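From: Hedvika Sokol
To: Nistside house owners list
Date: Mon 24 August
Subject: Re: Countertop resealing, and the shared order

Replying to Silvan below, and to the two people who wrote to me off list with more or less the same questions.

On Fri, Silvan Moser wrote:
> We have had the kitchen finished since spring and the fitter told us
> the marble was sealed before it left the yard. Last week I left half
> a lemon face down on it overnight and there is now a dull ring that
> will not come off with anything. I have tried dish soap, baking soda
> and the spray from the hardware store. My questions are
>
> 1) does this mean the sealer has failed
> 2) can I fix it or do I need to call someone
> 3) is it worth joining the shared order if I only have one counter
>
> Also Felicidad said at the street meeting that we should all be
> resealing twice a year. Is that right? It seems like a lot.
>
> Silvan

First question. No, the ring doesn't tell you anything about the sealer. What you have is an etch. Marble is mostly calcite and acid eats the surface of it. Lemon, vinegar, wine, tomato and a good many bathroom cleaners will all do it. A sealer sits down in the pores and slows liquids from soaking in, so it helps with stains from oil and coffee. It does very little against acid, and people get let down because the word "sealed" sounds like more than it means.

The way to tell the two apart is to look at the mark from a low angle with a lamp behind it. An etch is duller than the polish around it but the color is the same or slightly paler. A stain is darker, or has taken on the color of whatever was spilled, and the shine is unchanged. You can have both in one spot. Red wine does that.

Stop using the baking soda. As a paste left to sit it is fine, but if you scrub with it you are slowly taking the shine off a wider area. I don't know which spray you bought, so please read the back of the bottle. If it says it removes lime or scale, keep it off the stone completely.

Second question. If your counter is honed (a flat, matte finish) you can usually blend a small etch yourself with a fine abrasive pad made for stone, used damp, with light pressure and going a bit past the edges. Do it a little at a time and let it dry before you judge it. If it is polished, get marble polishing powder. You wet the spot, put on a small spoonful, and rub with a damp felt or folded cotton cloth for a few minutes, then rinse and look. I had to do mine three times. If you can feel the edge of the ring with a fingernail, it is too deep for powder and I would call someone.

The person I used was Vesna Kadrić, who did the steps and window sills at our place. She works on her own and she books up early in fall. She told me she would rather do several houses on one street in one trip, and she takes a little off for that. I can pass on her number but I won't put it on the list without asking her.

Now the resealing. Felicidad is right for her own kitchen, which is a pale, open stone and gets a lot of use. It isn't a rule for everybody. Test yours instead of going by the calendar:

Wipe a patch clean and leave it until it is fully dry, overnight if you can. Put a tablespoon of water on it. Leave it for ten minutes. Wipe it off and see if the stone has gone darker underneath. If there is no change, you don't need to seal. If it has darkened, you do. Try it by the sink, by the stove and in one place that hardly gets touched. Mine darkened by the sink only, and I sealed just that end.

If you do need to seal:

Clean with a pH neutral cleaner and rinse with plain water.
Wait a full day. Water left in the pores is the main thing that goes wrong.
Tape off the sink, the faucet and any wood.
Put it on thin with a lint-free cloth and keep the surface wet for the time on the label. Ours said 5 minutes.
Wipe off all of it before it dries. All of it. What dries on top turns to a haze, and you end up going over it with more sealer to loosen it.
Buff with a clean cloth, and keep food and water off until the next day.

Open a window. Rags with solvent sealer on them should be laid flat outside to dry before they go in the trash. Please don't ball them up in a bin in the garage.

One more thing on patterns, as Sofia Makris asked about cracks. Marble has veins and it has fissures, and both are natural and both look like lines. A vein is a different mineral and feels level with the rest. A fissure is a small separation that was there in the block, and you may be able to catch a nail in it, but it isn't getting any longer. A real crack tends to run out from a weak point like the corner of a sink cutout, and it goes straight across the pattern without following it. If you're worried, put a bit of masking tape at each end of the line, write the date on it and check again in November.

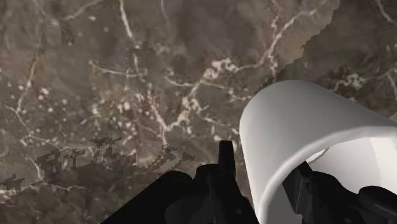
Dark stone hides coffee and oil better than pale stone does, but it shows etches and water spots more, so it's a trade. Busy veining hides most things. If anyone is still choosing, ask the yard for an offcut and leave it by the stove for a week with oil, wine and lemon juice on it. They have a pile of them and don't usually charge. And look at the whole slab before you pay for it, in daylight. The sample square on the rack won't show you where the heavy veins fall, and you may not want one running through the sink cutout. You can ask them to shift the template. Ours agreed to it right away, but we had to ask.

Third question, the shared order. Where it stands:

We have 18 houses on the list. Balska will deliver the sealer in cases if we go over $1,000, and we are at $768 with what people have told me so far. Ulton was a little cheaper per bottle, but they only sell the solvent kind and several of you have small kids or birds and wanted water based. Vlachou never wrote back.

Silvan, for one counter you need one small bottle and you will have plenty left over. It keeps for about two years with the cap on tight. If your water test comes back clean, don't order. I would rather come up short on the total than have people buying something they don't need. If we don't reach the amount we pay the delivery charge, and split across the street it's not much.

The polishing powder can go on the same order. Two people have asked for it. One jar does a lot of etches, so if you and your neighbor want to share a jar, say so and I will put it down as one.

Please send me by Friday:

your house number
water based sealer, small or large
powder, yes or no
if you want to be on the list for Vesna

Send it to me directly and not to the whole list, please. Last time I missed two orders that were buried in replies about parking.

I have a spare felt pad and half a jar of powder here if you want to try your ring before buying anything, Silvan. I'm home most evenings after six. Bring the spray bottle with you and I'll read the label.

Hedvika

--
Nistside house owners list
To leave the list, send a blank message with "unsubscribe" in the subject line.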